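Mostovmont Household Linen Terms

A word list of names for household textiles and what people do with them, taken from letters, shop ledgers and laundry books. The oldest source is a housekeeper's book begun in 1782. The list is kept as plain text so that it can be opened in any editor or spreadsheet.

Contents

terms.csv: one row per term, with spelling variants
sources.csv: one row per book or ledger, with a short code
notes.txt: remarks on doubtful readings
old/: earlier versions, kept for reference only

Columns in terms.csv

term: the headword, in lower case
variants: other spellings found, separated by semicolons
group: one of 7 groups (bed, table, kitchen, bath, clothing, mending, washing)
source: code matching sources.csv
gloss: a short meaning in present-day English
sure: yes, no or part

The group column was filled in by hand. A term that fits two groups is given twice, once in each, with the same gloss. This mostly affects "clout", "wrapper" and "huckaback". If you need each headword only once, drop the duplicates on term and source together. 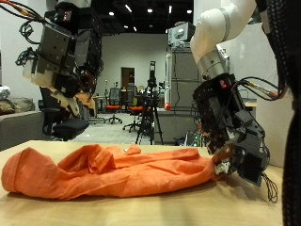 Orange cloth in folds on a light wooden tabletop.

Words for the state of a cloth (rumpled, ruckled, crumpled, mangled) sit under washing, even where the source uses them of clothing. "Mangled" nearly always means put through the mangle. Two ledgers use it for damaged goods and those rows say so in the gloss.

Known problems

The Quiambao ledger has water damage on its last pages. Readings from there are marked "part".
Long s was typed as f in some early rows. Most have been put right, but "fheet" may still turn up.
Prices were left out. They are in the Tutance transcripts, which are not included here.
Fewer than 10 terms come from the Dronetti shop book, so it should not be used for counts.

Changes

Version 5: mending split off from clothing. Source codes shortened. Old codes are in old/codes.txt.
Version 4: added the gloss column.

Use

Free to copy and change for any purpose. Please name the list and the version you used. Spelling variants should be quoted as they stand, including the odd ones.

Contact

Kevser Dursun looks after terms.csv. Gion Oberholzer made the transcripts and can answer questions on handwriting. Corrections are easiest to deal with if they give the source code and the page.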